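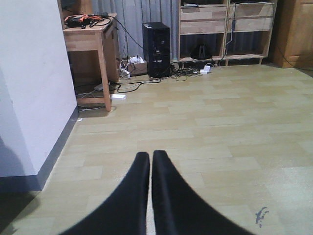 Bhupendra Rastogi writes that his laminate boards have started to lift along one wall, and asks whether the expansion gap was left too small or the slab was never dry enough to cover. Either can do it. The answers below cover both cases, along with the other questions sent in most often.

Laminate Floors: Common Questions
By A-yeong Koo
11/4/22

How wide should the expansion gap be?
3/8 inch at every wall, pipe and door frame, unless the product sheet gives a larger figure. The baseboard covers the gap. Do not fill it with caulk or grout, and do not nail the baseboard through the flooring.

How do I tell a tight gap from a damp slab?
Remove the baseboard on the raised side. If the boards touch the wall, trim them back and leave the floor alone for a week or two. Boards that stay raised, or that are swollen at the joints, point to moisture. Swollen boards do not recover and have to be replaced.

Is a vapor barrier needed over concrete?
Yes, on any slab at or below ground level. Overlap the sheets by 8 inches and tape the seams. Some underlayments have a barrier attached; do not add a second one.

How long should the boxes sit in the room?
48 hours, flat and unopened, with the heat at its normal setting.

Can a large room be laid in one piece?
Up to 30 feet in either direction for most click-lock products. Past that, use a transition strip. A floor of 2,000 square feet across several rooms should be broken at each doorway.

How do I remove ink or paint?
Wipe spills at once with a damp cloth. For dried ink, put a little rubbing alcohol on the cloth, never directly on the floor. Steam mops and scouring pads void most warranties.

Can scratches be sanded out?
No. The wear layer is too thin. Use a matching repair paste, or replace the board.

Which direction should the boards run?
Usually parallel to the longest wall. In a narrow hallway, lay them lengthwise.

Related
Underlayment Thickness Chart
Testing a Slab for Moisture
Transition Strips: Types and Sizes
Replacing a Single Board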